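Hurport Workshop Boards > Benches and Surfaces > Matte brown top, dark patch in the middle

binard_bench
Posted Jun 10, 2018
Looking for opinions on refinishing a large work table. Brown top, matte, low sheen. It has faint scuffs and a darker worn patch near the center. The rest of the surface is in fair shape. I don't know the original coating. Options as I see them:

1. Spot treat the patch
2. Abrade the full top and recoat
3. Leave it and use a mat

Gear is mounted along one edge and I would prefer not to unbolt it. Pictures at the end of the thread once I can upload.

tq_fulus
Identify the coating before anything else. Put a few drops of denatured alcohol in a corner and wait 60 seconds. If it goes tacky, it's shellac. If nothing happens, try lacquer thinner in another corner.

Option 1 on a matte finish rarely blends. You trade a dark patch for a patch with a different sheen.

plane_iron8
Disagree with tq_fulus on spot treating. A gray pad, light pressure, full length strokes past the patch by a hand's width on each side. I have done this on 2 matte tops and the edge of the repair did not show under overhead light. It did show under a low side lamp.

tq_fulus
A repair that shows under a side lamp is a repair that shows.

Qian
What gets handled on it? If it's small dry objects, I would do nothing. A worn patch in the middle of a work surface is normal. A mat moves, collects grit underneath and adds an edge for things to catch on.

binard_bench
Small objects, yes. Plates, little cubes, some thin boards. No liquids, no heat. Boards get stood on their narrow end sometimes, so I would guess a fair share of the scuffs come from that.

plane_iron8
Then the coating matters less than the corners of the boards. Ease them with 220 grit. Also check how much of the dark area is wear and how much is shadow. Matte brown makes the two hard to tell apart. Move the light and look again.

binard_bench
Upload works now.

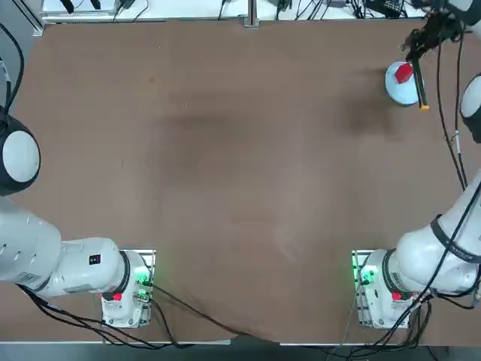
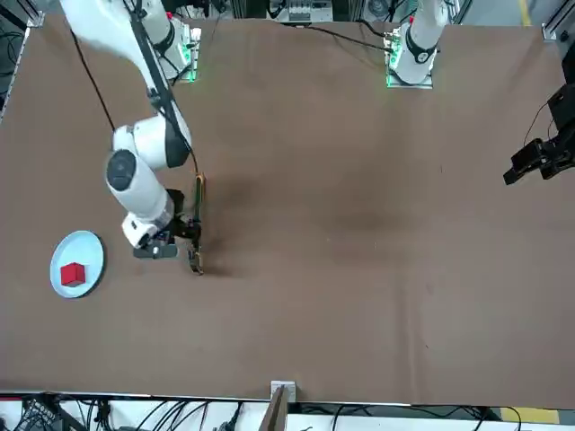 The brown top. The plate with the red cube is in the second one.

Qian
Leave it. I wouldn't recoat for that.

tq_fulus
The gray shadow beside the board in the second one is easy to read as wear, so plane_iron8 has a point there. I would still do the alcohol test. If you ever recoat, unbolt the mounts first – masking around slotted plates leaves a ridge.

plane_iron8
Agreed on the mounts. Still say gray pad.

binard_bench
Alcohol test first, then. Will use the far corner and post the result.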